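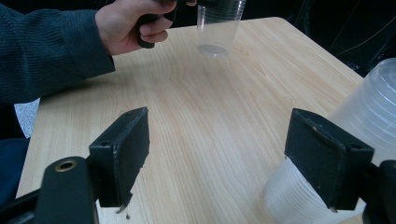 浅色直纹木桌面与透明塑料杯，杯口大、杯底小。

木桌面杯印的预防与处理

适用范围：室内木制餐桌、书桌，表面为清漆、木蜡油或硬蜡油。不适用于虫胶漆及古董家具。

一、先判断涂层
在桌面背面或桌腿内侧滴一滴清水，静置9分钟后擦干。水珠完整、木色不变，多为成膜涂层（清漆类）；木色变深或水珠摊开，多为渗透型涂层（木蜡油类），或者涂层已磨损。两类桌面的修补方法不同，判断不清时按渗透型处理，用料从少。

二、杯印的种类
白印：水汽进入涂层内部，未到木质。多数可恢复。
黑印：水分已到木质，与单宁及金属离子反应。擦拭无效，需局部打磨或用草酸处理。
黏印：糖分残留，常见于果汁和汽水。温水即可去除，不要用刀片刮。

三、塑料杯的注意事项
薄壁透明塑料杯隔热差，装冰饮后外壁很快结露，水沿杯壁流到底部，在杯底边缘形成一圈积水。上宽下窄的杯型重心偏高，空杯碰到袖口就可能翻倒，放置点离桌边至少一掌。
移动时先垂直提起，离开桌面后再平移。贴着桌面拖动，杯底夹带的砂粒会划出细痕，浅色木面逆光时尤其明显。
单层薄壁杯不装刚烧开的水。耐热温度看杯底标识，PET材质一般不用于热饮。

四、白印处理步骤
1. 用拧干的棉布擦净表面，晾干一夜。部分浅印会自行消退。
2. 仍有痕迹时，垫一层干净的白棉布，熨斗调至最低档，关闭蒸汽，每次轻压数秒后拿开查看。渗透型涂层跳过此步。
3. 残余部分用少量家具蜡，顺木纹方向擦，不要打圈。
4. 渗透型涂层用400目砂纸顺纹轻磨，除尘后薄涂木蜡油，按产品说明静置，再擦去余油。
浸过油的布有自燃风险，应摊平晾干或泡水后丢弃，不可揉成团放进垃圾桶。

五、日常维护
每天用微湿布擦一遍，再用干布收干。不用含氨或含酒精的清洁剂。木蜡油桌面每年补一次，我家固定在四月做，此时湿度适中，开窗也方便。一张双人书桌用油大约176毫升，含两遍涂布和损耗。
杯垫选软木或毛毡底，带吸水面。光面硅胶垫不吸水，冷凝水会从边缘溢出，而且长期压在新上油的桌面上可能留下印子。

六、补充
读者Sibusiso Swanepoel来信问，桌面上的深色小斑和旋涡纹是否为水渍。先看位置和形状：天然节疤与周围木纹相连，纹理绕着它走；水渍盖在木纹上，边界多呈圆弧，与纹理走向无关。天然节疤不需要处理，打磨也磨不掉。

更新：2023年9月17日，修改第四节第2步。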